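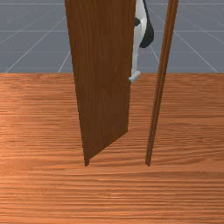 [podo-users] Re: 문 열기 과제, 손목 카메라 넣으면 왜 떨어지나요
2019년 12월 30일
받는 곳: podo-users
참조: skornero-dev

답이 늦었습니다. 연말이라 서버 점검이랑 겹쳐서 결과가 어제 밤에야 다 나왔어요. 급하게 씁니다. 오타는 그냥 넘어가 주세요.

원 메일 먼저 인용합니다. 중간에 끊어서 답 답니다.

> 안녕하세요. Podo 문 열기 과제를 돌려보는 중인데 이해가 안 되는 게 있어서 여쭙니다.
>
> 외부 카메라 하나만 입력으로 준 정책은 그럭저럭 됩니다. 근데 여기에 손목 카메라를 추가하면 성공률이 오히려 내려갑니다. 정보가 늘어나는데 왜 내려가는지 모르겠습니다. 네트워크 구조는 배포된 그대로 썼고, 손목 카메라용 인코더만 하나 더 붙여서 특징을 이어붙였습니다.
>
> 시드 바꿔도 마찬가지입니다. 학습 손실은 손목 카메라 넣은 쪽이 더 빨리, 더 낮게 떨어집니다. 그래서 더 헷갈립니다.

이거 우리도 똑같이 봤습니다. 손실 더 낮고 성공률 더 낮고. 행동 복제에서 흔한 그거예요. 시연 데이터 안에서는 손목 영상이 다음 행동을 너무 잘 맞춥니다. 문제는 맞추는 근거가 손잡이 쪽이 아닌 것 같다는 거. 뒤에 씁니다.

> 시연은 Skornero에서 받은 600개짜리를 그대로 썼습니다. 혹시 시연 개수가 부족한 걸까요? 더 모으는 게 나을지, 구조를 바꾸는 게 나을지 조언 부탁드립니다.

부족한 거 아닙니다. 최소한 그게 주원인은 아닙니다. 600개면 외부 카메라만으로는 충분히 학습되는 양이고, 우리가 손목 카메라 쪽만 데이터를 줄였다 늘렸다 해봤는데 곡선이 거의 평평했습니다. 더 모으지 마세요. 시간 아까움.

> 그리고 평가할 때 문을 살짝 열어둔 상태에서 시작하면 성공률이 더 떨어지는데 이것도 관계가 있을까요?

있습니다. 제일 중요한 힌트였어요. 감사.

이제 본론.

의심한 것부터. 문짝이 나뭇결 텍스처고, 바닥도 나뭇결 텍스처고, 문틀도 그렇습니다. 외부 카메라에서는 상관없어요. 문은 세로로 서 있고 손잡이는 회색이고 문틀이랑 사이에 틈이 있고, 윤곽만으로도 어디가 어딘지 다 나옵니다. 근데 손목 카메라는 가까이 붙는 순간 윤곽이 다 사라집니다. 남는 건 무늬뿐.

렌더 하나 뽑아 봤습니다.
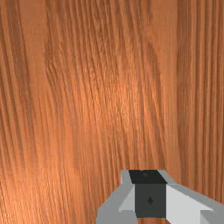

손목 쪽 시점 렌더. 나뭇결과 그리퍼 일부, 손가락은 벌어진 상태

이런 프레임이 정책한테 뭘 알려주냐 하는 문제입니다. 손잡이 없음. 모서리 없음. 문틀 없음. 면까지의 거리도 한 장으로는 알기 어렵고요. 대신 결 무늬는 아주 또렷합니다. 가운데가 밝고 오른쪽이 진하고, 결이 휘는 자리가 있고. 사람이 보면 그냥 나무인데 인코더한테는 좌표표나 다름없습니다. 텍스처가 매 에피소드마다 똑같이 붙어 있으니까 무늬의 어느 자리냐만 외우면 손의 위치가 나오고, 시연에서는 그 위치 다음에 나오는 행동이 거의 정해져 있음.

그러니 손실은 떨어지죠. 외운 거니까.

근데 평가에서 손이 조금만 옆으로 밀리면 시연에 없던 무늬 자리를 보게 되고, 거기서부터 행동이 틀어집니다. 문이 살짝 열린 초기 상태면 면이 기울어져서 무늬가 눌려 보이니까 더 심하고. 질문하신 증상이랑 맞습니다. 외부 카메라 특징이 멀쩡히 들어가고 있어도 뒷단이 손목 쪽 특징에 기대서 학습됐기 때문에 못 구해 줍니다.

가설은 그렇고, 확인을 어떻게 했냐면.

첫째, 텍스처 바꿔치기. 학습된 정책 그대로 두고 평가 때만 문짝 텍스처를 다른 나뭇결로 교체. 물리는 손 안 댐. 외부 카메라 정책은 변화가 거의 없었고 손목 카메라 넣은 정책은 크게 무너졌습니다. 같은 텍스처를 옆으로 밀기만 해도 무너집니다. 이게 결정적이었다고 생각해요. 나뭇결이라는 "종류"가 문제면 밀어도 괜찮아야 하는데 안 괜찮음.

둘째, 손목 영상 가리기. 평가 때 손목 입력을 학습 데이터 평균 영상으로 바꿔치기. 이것도 무너짐. 외부 카메라만 쓴 정책 수준으로 돌아갈 줄 알았는데 그보다 한참 밑입니다. 외부 쪽 가지가 제대로 학습이 안 된 거라고 봅니다. 이 실험은 분포 밖 입력을 준 거라 해석 조심해야 하고, 저도 반쯤만 믿습니다.

셋째, 민감도 지도. 그림은 안 붙입니다, 별로 예쁘게 안 나와서. 그리퍼 쪽은 차갑고 결이 촘촘한 곳만 뜨겁게 나오는 경향. 근데 이런 지도는 원래 무늬 많은 데서 잘 뜨니까 증거로는 약합니다. 참고만.

고친 방법. 구조는 안 바꿨습니다.

(가) 에피소드마다 문짝, 문틀, 바닥 텍스처를 따로 뽑아서 입힘. 오프셋이랑 배율도 랜덤. 시연을 다시 모을 필요는 없고 저장된 상태를 다시 재생하면서 렌더만 새로 하면 됩니다. Podo 재생 스크립트에 옵션 있습니다. 텍스처는 40장 썼어요. 더 늘려도 되는데 우리 경우엔 오프셋 랜덤이 더 크게 먹혔습니다.

(나) 손목 카메라 특징을 확률적으로 통째로 끄기. 드롭아웃인데 가지 단위로. 시퀀스 중간에 껐다 켰다 하지 말고 한 시퀀스 내내 같은 상태로 두세요. 처음에 스텝마다 껐다가 정책이 덜덜 떨어서 하루 날렸습니다.

(다) 손목 인코더를 사전학습 없이 처음부터. 이건 효과 애매. 안 해도 될 듯.

결과. 평가는 전부 문 초기 각도 랜덤, 텍스처는 학습에 안 쓴 것으로. (가)랑 (나) 같이 쓴 쪽이 성공률 73퍼센트 나왔습니다. 외부 카메라만 쓴 정책을 넘은 건 이게 처음입니다. (가)만 쓰면 외부 카메라랑 비슷하거나 조금 위, (나)만 쓰면 비슷하거나 조금 아래. 시드는 6개. 시드끼리 차이가 꽤 있어서 (가)만 쓴 것과 외부 카메라의 차이는 없다고 봐도 무방합니다. 표는 정리되는 대로 위키에.

성공 기준은 배포판 그대로입니다. 손잡이 누르기까지만 되고 문을 못 당긴 건 실패로 쳤어요. 예전에 목록에서 이걸 부분 성공으로 계산한 숫자가 돌았던 적이 있어서 적어 둡니다. 그쪽 숫자랑 비교하지 마세요.

남은 실패를 영상으로 쭉 봤는데 유형이 좀 바뀌었습니다. 전에는 손이 문짝 앞 엉뚱한 데로 가는 게 대부분. 지금은 손잡이까지는 가요. 누르다가 끝이 미끄러지거나, 문이 움직이기 시작한 뒤에 팔이 문이랑 문틀 사이에서 어정쩡하게 걸리는 쪽. 외부 카메라에서는 그때 팔이 문짝 뒤로 상당히 가려져서 좁은 틈으로만 보입니다. 그러니까 손목 카메라가 제일 필요한 구간이 바로 거긴데, 거기서 손목 카메라가 나무만 보고 있으면 도움이 안 되죠. 카메라 장착 각도를 손가락 끝 쪽으로 더 숙이는 걸 해볼 생각입니다. 지금 설정은 그리퍼가 화면 아래쪽에 너무 조금 걸려요.

안 해본 것들:

- 깊이 영상. 손목 쪽만 깊이로 바꾸면 무늬 문제는 원천적으로 없어질 텐데, 실제 센서는 그렇게 가까우면 값이 비는 경우가 많아서 우선순위 뒤로 밀림.
- 단색 문. 해보면 재밌을 것 같은데 단색이면 손목 영상이 그냥 색종이가 됩니다. 외울 것도 없고 볼 것도 없고. 대조군으로는 가치 있음. 누가 돌려주시면 감사.
- 그림자. 지금 렌더 설정에서 손목 쪽 뷰에는 그리퍼 그림자가 면에 안 보입니다. 그림자가 있으면 거리 단서가 될 텐데. 설정 파일에서 켤 수 있는지 저도 아직 확인 못 했습니다. 아시는 분?
- 실물. Preltstead 쪽 문으로 옮기는 건 7월 이후로 밀렸습니다. 시뮬에서 이 정도로 무늬를 외우는 거면 실물에서도 조명이나 얼룩을 외울 거라고 봅니다만 근거는 없음.

재현하실 분들 주의할 점 몇 개.

재생 렌더할 때 물리 스텝 수를 시연 수집 때랑 꼭 같게. 안 맞으면 문 각도가 조금씩 어긋나고, 영상이랑 행동 라벨이 안 맞는 데이터가 조용히 만들어집니다. 에러 안 납니다. 저는 이걸 한참 뒤에 알아서 초반 결과 전부 버렸습니다.

텍스처 바꿀 때 문짝이랑 바닥에 같은 재질 핸들이 걸려 있는 버전이 있어요. 하나 바꾸면 둘 다 바뀜. 배포판 중에 어떤 게 그런지 정리는 못 했고, 렌더 몇 장 눈으로 보시면 바로 압니다. 둘이 같이 바뀌면 재질을 복제해서 따로 걸어주세요.

손목 영상 해상도를 낮추면 나아지지 않냐고 다른 분이 개인 메일로 물어보셨는데, 조금 나아집니다. 고운 결이 뭉개지니까. 그런데 굵은 줄은 그대로 남아서 근본적으로는 똑같고, 정작 손잡이 근처에서 필요한 디테일이 같이 날아감. 추천 안 함. 흐림 처리도 비슷하게 나왔습니다.

색 지터만으로는 안 됩니다. 이건 확실. 색이 바뀌어도 결의 모양은 그대로니까요. 우리도 처음에 색 지터 넣고 "증강 했는데 안 되네" 하고 몇 주를 보냈습니다.

체크포인트는 Jabłońska 서버에 올려놨는데 지금 점검 중이라 접속 안 될 수 있어요. 권한 없으신 분은 목록에 말고 저한테 따로 메일 주세요. 로그는 아직 안 올렸습니다. 용량 때문에 민감도 지도는 빼고 올릴 예정.

원 질문자분께 하나 부탁. 가지고 계신 정책으로 텍스처 오프셋 평가만 한 번 돌려서 숫자 알려주실 수 있나요. 학습 다시 안 하셔도 되고 평가 스크립트에서 오프셋 인자만 주시면 됩니다. 우리 인코더 버릇인지 일반적인 건지 확인하고 싶어서요. 인코더가 서로 다르다고 알고 있는데 아니면 정정 부탁드립니다.

아 그리고 문 살짝 연 상태 초기화, 각도 범위를 어떻게 주셨는지도. 우리랑 다르면 비교가 안 되니까.

점심 전에 보내려고 했는데 벌써 저녁이네요. 표에 들어갈 세부 설정은 위키 올릴 때 같이 적겠습니다. 틀린 거 있으면 답장으로 찔러 주세요.

> 읽어주셔서 감사합니다. 설정 파일 필요하시면 보내드리겠습니다.

네 보내주세요. 평가 쪽 것도 같이요.

--
podo-users 메일링 리스트
구독 해지는 제목에 unsubscribe 라고 적어 목록 관리 주소로 보내 주세요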